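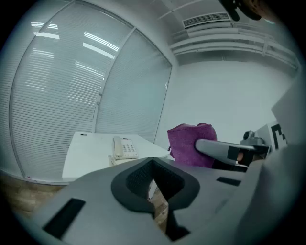

Grey gripper with its black pad, floor showing in the gap below.

Filed under: Home & Laundry > Towels and Cloths

Print this page | E-mail to a friend

How to bring stiff towels back to softness

14 February 2019

Towels go stiff when detergent, fabric softener and minerals from the water build up in the pile. The method below clears most of it in two washes. It was worked out in Sarnness, where the water is hard, and it does for hand towels, bath towels and small cleaning cloths.

What you need

White vinegar, 200 ml
Bicarbonate of soda, 90 g
Your usual detergent, for later washes
A washing machine with a drawer you can take out

Step 1. Clean the drawer. Pull it right out and rinse it under the hot tap. Old softener collects under the siphon cap in the middle compartment. On the Flistberg machine used for this page the cap lifts straight off; on others it has to be squeezed at the sides. Scrub the drawer housing as well with an old toothbrush.

Step 2. Sort by colour. Dark reds and purples go on their own for both washes, even if they are years old. Do not put fluffy cloths in with anything that sheds lint.

Step 3. First wash. Fill the drum about half full. Pour the vinegar into the drum, with no detergent and no softener. Check the care label and use the warmest wash it allows. If the machine's handbook warns against vinegar, use a descaling product made for laundry.

Step 4. Second wash. Leave the towels in the drum. Sprinkle the bicarbonate over them and run the same wash again. Keep this separate from the vinegar wash. Add an extra rinse at the end if there is a button for it.

Step 5. Shake and dry. Take each towel by two corners and snap it hard several times before hanging it up. In August ours go on the line in the morning and come in before the sun has baked them. Indoors, use a rack with space between the rails and turn the towels once. In a tumble dryer, choose low heat and stop while the hems are still slightly damp.
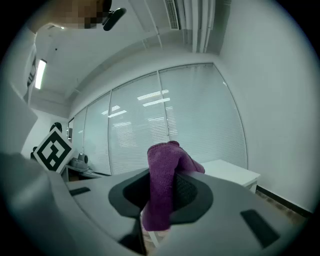
Can I use fabric softener on microfibre cloths?

It is best left out. Softener coats the fibres and the cloth stops picking up water and dust. Wash microfibre at a low temperature with a small amount of liquid detergent, and keep it out of a hot dryer.

Afterwards

Go back to normal washing with less detergent than before. We now use 38 ml of Droltden liquid for a half load and leave the softener drawer empty. Repeat the two washes when the pile starts to feel flat again.

Old linen tea towels can be soaked in plain warm water overnight first. One of ours has 1941 stitched in the corner, and it is washed by hand and dried flat.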